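## 4. Moving your podcasts and shows across to Casura

Right, you've got the app installed and you've signed in (if you haven't, go back to section 3, I'll wait). Now for the bit most people write to me about, which is getting your old subscriptions out of Drillik and into Casura without losing your place in everything. I've done this on two phones and a very tired tablet, so the steps below are the ones that worked for me!

**Before you start:** plug the phone in and get on wi-fi. My own library was 54 shows and the import chewed through a fair bit of battery.

1. Open Drillik and tap your initials in the top corner, then **Settings**, then **Your data**.
2. Tap **Export subscriptions**. You'll be asked whether to include played episodes. Say yes, or Casura will treat every episode you've ever heard as brand new.
3. Save the file somewhere you can find it again. I use the Downloads folder.
4. Switch over to Casura and go to **Library**, then the three dots, then **Import from file**.
5. Pick your file and leave the app open on the screen. If you wander off to check your messages it pauses, and it doesn't always start up again by itself.
6. When the green tick shows up, pull down on the library page to refresh it.

*Note:* paid shows don't come across. You'll have to open each one and link it again with the email address you pay with. I had 7 of these and it took me most of a cup of tea.
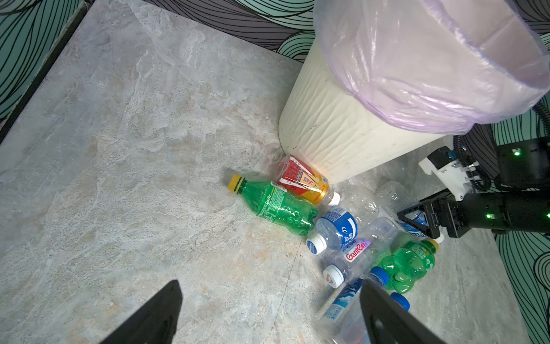
Once the shows are in, have a look at the download settings before you do anything else. Casura starts out grabbing every new episode of every show, and that'll fill a small phone in no time.

1. Go to **Settings**, then **Downloads**.
2. Change **Keep episodes** from *All* to *Latest 2*. You can set it higher for your favourites later on.
3. Turn off **Download on mobile data**, unless your plan is a lot more generous than mine.
4. Tap **Apply to all shows**. It's a small grey button right at the bottom and I missed it the first time - nothing changes until you press it.

**Caution:** don't cancel Drillik straight away. Closing the account wipes your history for good, and if the import has skipped a show you'll want to go back and export again. I'm keeping mine until December.

If the import stops with error 27, the file has a show in it that's been taken down. Larysa Prokopenko wrote in with the fix for that one (thank you, Larysa!): unfollow the greyed-out shows in Drillik, export a fresh file and run the import again from step 4.

Casting to a speaker or the telly is in section 5.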